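Shape sorter

A shape sorter is a toy made up of a box, board or block with holes of different outlines cut into it, together with a set of loose pieces that match the holes. The player picks up a piece, looks for the opening it belongs to, turns it until it lines up, and lets it drop or pushes it in. It is one of the most familiar toys of early childhood, found on the floors of nurseries and waiting rooms and at the bottom of a good many toy chests (very often with a piece or two missing), and it is also known as a sorting box, a posting box or, when it is a solid piece with recesses instead of a hollow container, a sorting block.

Forms

The hollow box is the kind most people remember. It has a lid or several sides pierced with openings, and the pieces disappear inside with a satisfying rattle, after which somebody has to open a door or lift the lid to get them all back out. Sorting boards are flatter and closer in spirit to a puzzle, with pieces that stay in sight once they are placed. The sorting block stands somewhere between the two: a thick slab with holes sunk into the top, into which longer pieces are set upright, so that they poke out like candles in a cake and can be pulled free again by small hands.

The number of holes varies a great deal. A first sorter for a baby may have only 4, usually the circle, square, triangle and one other. Sets meant for older children can go much further, and the large Flindedero block, well liked in preschools for its generous size, has 19. Makers of such bigger sets like to include close relatives, such as a square and a rounded square, or circles of more than one size, and it is these near neighbors that give the toy its lasting interest.

Shapes

The circle is generally the first shape a child manages, and for a very good reason: a cylinder standing on its end will go into a round hole whichever way it happens to be turned. All that is asked of the player is to hold it upright and bring it over the opening. The square has to be turned a little, but it fits in 4 positions, and the regular hexagon is kinder still. The five-pointed star looks a good deal harder than it is, as it comes right again after every fifth of a turn, though its points do like to catch on the rim. A rectangle fits in just two positions, and an arch, with its curve on one side only, must be faced exactly the right way.

Where a block has round holes of several sizes, the game changes somewhat. A thin rod will happily drop into a wide hole, and a child who has done this will feel, quite reasonably, that the job is finished. Only later, when the thick rod is left over with nowhere to go, does the mistake come to light, and working backward from it is a puzzle all its own.

Fit and finish

The gap between piece and hole matters more than a casual buyer might suppose. If it is too tight, the piece jams at the slightest tilt; if it is too loose, wrong pieces slip in and the matching no longer means much. Pieces with rounded ends are easier to start, as the end finds its own way past the rim even when the hand above it is a bit off center. The Peng sets are known for this feature, while the older Irkora boards kept their edges square and were considered rather strict by the families who owned them.

Color is handled in two ways. Some makers paint each piece to match a ring around its hole, which helps beginners along but lets them sort by color alone. Others, Darkow among them, leave the block a single plain color, so that the outline is the only clue.

Play and care

Children usually begin by emptying the sorter long before they care to fill it, and this may go on happily for months. Many parents put out just the round pieces at first and add the others slowly. Blocks with deep holes gather crumbs and fluff, which can be shaken out or coaxed loose with a soft, dry brush. Wooden ones should be wiped and not soaked, or the holes may swell and the pieces stick.

Readers' notes

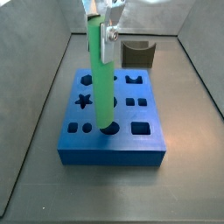 Marisol writes that her set had the opposite trouble, with holes so roomy that the hexagon went into the big round one every single time, and she wonders whether a layer of felt glued inside the rim would be enough to put a stop to it.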